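Section 3: Oiling and caring for your board

I've been selling these boards from the Cunura workshop for long enough to know that most people skip this bit and go straight to using the thing. Fair enough, I'd do the same! But a new board leaves me with only a light first coat on it, and the wood will drink up a good deal more before it settles down. Set aside an evening (you'll spend most of it waiting) and you won't have to think about it again for a while.

What you need

A bottle of Bonum board oil, or any food-safe mineral oil
Two lint-free cloths, old T-shirts are perfect
A sheet of fine sandpaper
Something to stand the board on while it dries

Please don't use olive oil or sunflower oil. They go sticky, then they go rancid, and I get sad emails.

First oiling

1. Wipe the board with a barely damp cloth and let it dry standing on edge. Overnight is best. If it still feels cool to the touch in the morning, leave it longer.

2. Run your palm over both faces. If the grain has lifted and feels a bit furry, go over it lightly with the sandpaper, always along the strips and never across them. You're only knocking the fuzz off, so no elbow grease needed.

3. Wipe the dust away with a dry cloth.

4. Pour a small puddle of oil in the middle and spread it outwards. Do the top, the bottom and all the edges. The end grain takes far more than you'd expect, so keep going back to it until it stops looking thirsty.

5. Leave it for 3 hours, wipe off whatever is still sitting on the surface, and do the whole thing again.

Caution: oil both faces every time, even if you only ever use one. A board that's been fed on one side will cup, and then it rocks on the worktop and drives you up the wall.

Note: the strips are glued up from different lengths of timber, so some come out cream and others more of a tan. They'll all get warmer in tone with oil. If you've ordered two boards, expect them to differ a little.

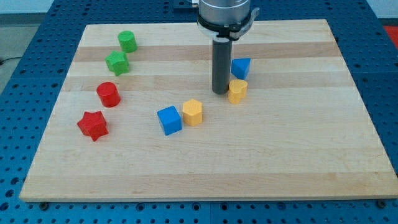

My second coat never soaked in properly and stayed tacky for days until I warmed the bottle in a bowl of hot water first, Zusonano wrote under the online copy of this guide, and the third coat went on like a dream. I've tried it since and I'm a convert, particularly in January when my workshop is freezing. Warm the closed bottle in a bowl of water from the hot tap, never on the hob or in the microwave.

Everyday cleaning

1. Scrape off crumbs and bits with the back of a knife or a plastic scraper.

2. Wash with hot water and a drop of washing-up liquid, both faces again, then rinse quickly.

3. Dry it with a tea towel straight away and stand it on its edge so air can get to both sides.

Caution: no dishwasher, ever, and no soaking in the sink. The glue will forgive you once or twice. The wood won't.

For onion and garlic smells, rub in coarse salt with half a lemon, leave it while you have a cup of tea, then rinse and dry as usual. Beetroot is more stubborn (I've had a faint pink patch on mine since July and I've stopped minding it).

When to oil again

Flick a few drops of water on the surface. If they bead up, you're fine. If they sink in and leave a dark mark, repeat steps 3 to 5 above. Mine gets done once a month in winter, less in summer.

Small cracks at the ends can be filled with Carrillo board wax, pushed in with a fingertip and buffed off the next day. For anything you can fit a fingernail into, stop using the board and see Section 4 for repairs.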